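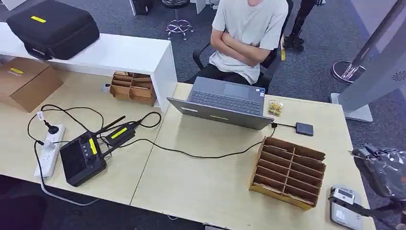 3. Starting the Arm for Club Practice (Juka team guide)

3.1 Put the laptop on the desk and connect the external drive. Wait until the Juka program shows the list of tasks.

3.2 Turn on the remote controller and raise both antennas. Keep both sticks in the center.

Caution: Keep your hands away from the gripper when the power is on. One student only gives the commands.

3.3 Choose "Sorting" and set the speed to 16. Beginners must not use a higher value. 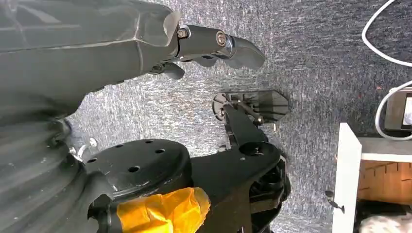 3.4 Open and close the gripper 3 times with nothing in it. If the fingers do not move evenly, stop and do the zero setting again (see section 5).

Note: The zero setting is lost after a long break -- for example, the one in October. Write the new value in the team notebook.

3.5 Save the log before you close the program.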